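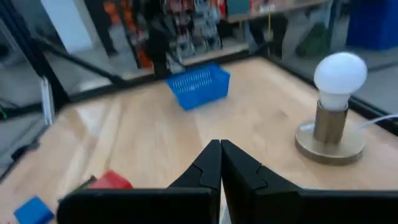

The bare-bulb lamp and the blue basket, on the wooden table.

How to sort out the charger pile without losing a whole evening

Every home has a charger pile. Ours lived in a kitchen drawer in Vuswood for years, and it bred. When we moved to the new place I tipped the drawer into a box, wrote "IMPORTANT" on the side, and moved it along with everything else, so that I could ignore it at a different address.

The method below takes one clear table, one basket, one bin and a lamp. I say lamp and mean it. The print on a charger is gray on slightly darker gray and was sized for ants. If you wait for good daylight you will still be waiting in January.

What you need

A basket with slotted sides, for things you are keeping. Slots are handy because a stray cord can be poked through one and stay put.

An open plastic bin with a handle, for things that are leaving. Get one bigger than you think you deserve.

A roll of masking tape and a pen that works. Test the pen first. I own many pens.

Step 1. Unplug the bulb and let it cool before you start shifting the lamp about. A bare bulb with no shade looks very stylish and will brand your knuckles if it has been on all through dinner. Set it near one side of the table, with the cord running off the nearest edge, and plug it back in when you have stopped rearranging.

Step 2. Tip out only the small stuff. Wall plugs, adapters, charger blocks. Leave the long cables in their box for round two, or you will spend the evening untangling and go to bed with one very large knot. Keep the plugs in a loose heap on one side and put the bin toward the back where you can reach it.

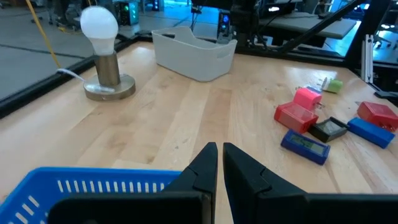 Step 3. Take one plug at a time and ask what it belongs to. You get one guess. "It might be from the old Onu speaker" is a guess, and if the speaker went to the thrift store two apartments ago, so can the plug. Colored ones get no special treatment. I kept a cheerful green adapter for years on looks alone.

Step 4. Check the prongs and the case. Anything bent, cracked or smelling of burnt toast goes in the bin, whatever it cost.

Step 5. Label the keepers. Tape on the flat side, name of the gadget, nothing clever. "Bedroom thing" made perfect sense to me at 9 p.m. and none at all by breakfast.

Step 6. Allow yourself 2 spares. I will hear arguments for a third, but I will not be moved by them.

Step 7. Now do the long cables. Loop each one loosely, tape it, and drop it in the basket.

Getting rid of the rest

Don't put plugs and chargers in the household trash. The drop-off at Hisstead takes small electricals, and plenty of hardware stores keep a collection box by the door. Go the same week. A bin of chargers left in the hallway turns back into a drawer of chargers, and then you need this page again.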